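Ticket 661 -- Left gripper, visit day trouble
Opened by: Fanni Rácz
Assigned to: Wissam Khoury
Status: waiting on reporter

Hello Wissam, and thank you again for picking this up so quickly after the Wednesday visit. I'll try to put everything in one place, though you know how I am, so get yourself a coffee first.

We were showing the Bielecka guests how we do clothes handling in an ordinary bedroom, with the two hand-held grippers, left and right. The left one is the unit labeled 040左. The job was the black long-sleeved garment: lift it off the bed, let it hang, lay it out flat again.
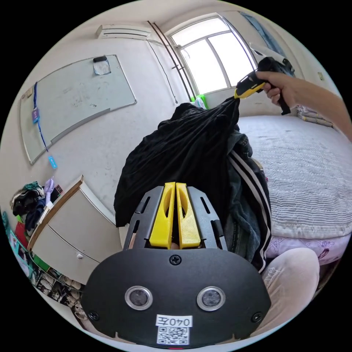

The guests loved it, I have to say, and one lady wanted to try it on her own cardigan! The trouble began after the second run. The Prindoma viewer on the laptop kept showing the left jaws as open when I had them fully closed in my hand. The right one read fine the whole time. I restarted the viewer, which helped for maybe a minute, and then the left reading froze at 32 and stayed there however hard I squeezed.

Wissam Khoury, 2:40 p.m.
Thanks, Fanni, that's a lovely full report. Could you tell me whether the freeze came with a dropped connection in the log? And did you run the open-and-close calibration before the guests arrived, or only the day before?

Fanni Rácz, 3:15 p.m.
Only the day before, I'm sorry to say. We were moving chairs until the doorbell rang -- you can imagine. I have now done it again on the same bed, opening the left fingers wide, holding, then closing slowly as the Kurkness sheet says.

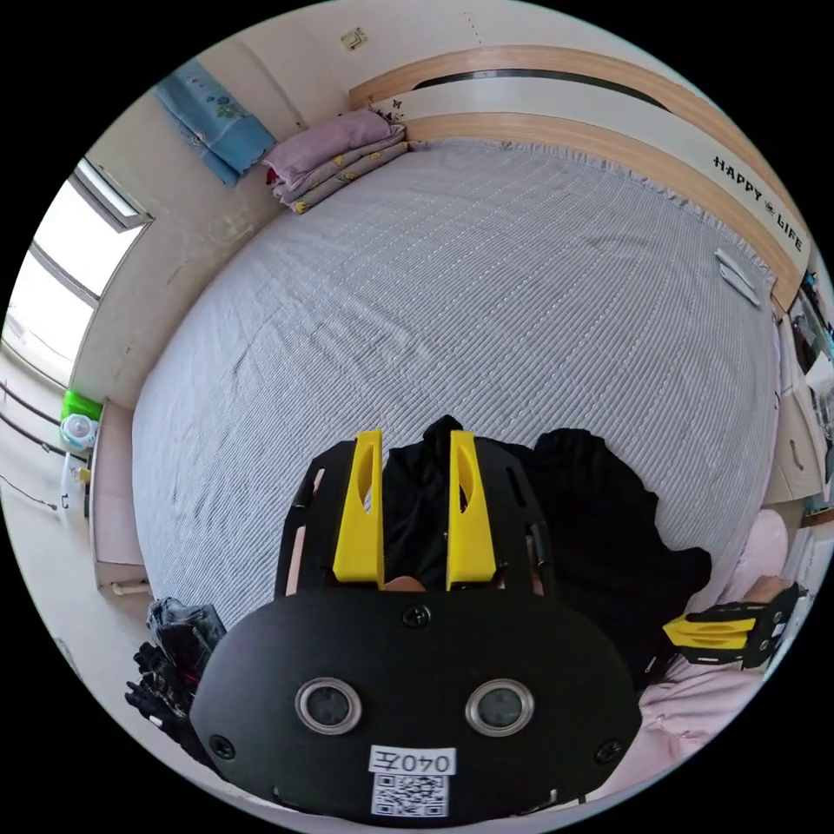 The log has 2,953 lines for the afternoon and I did read a good part of them with my glasses on. There are 2 lines saying "left encoder timeout", both from after the second run. No dropped connection that I could find. Since the new calibration the left side has followed my hand nicely, but I only gave it a few minutes, so please don't close this yet.

Wissam Khoury, 3:50 p.m.
That sounds like a stale calibration, with the timeouts as a separate small matter. Please do one longer session, and when you stop for a moment keep the left one shut and the right one open. The viewer should then show two clearly different values. Send me the log afterward, the whole thing is fine.

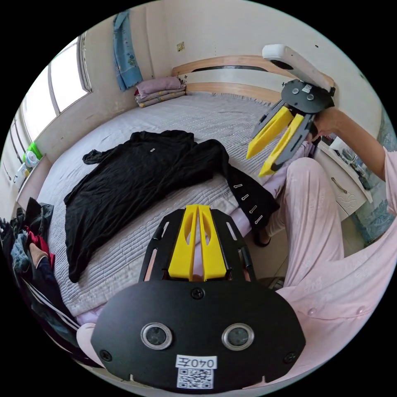 Left 040左 closed, right one open, garment laid flat on the bed.

Fanni Rácz, 4:30 p.m.
Done, and the log is attached. The viewer showed left closed and right open, just as you wanted. I'd still like you to look at those timeouts before we do the next open afternoon in March. The Bielecka people have already asked to come back and bring colleagues, and I would so like it to go smoothly for them.

Nananik Support Desk -- Contact us -- Copyright Nananik, all rights reserved -- Back to top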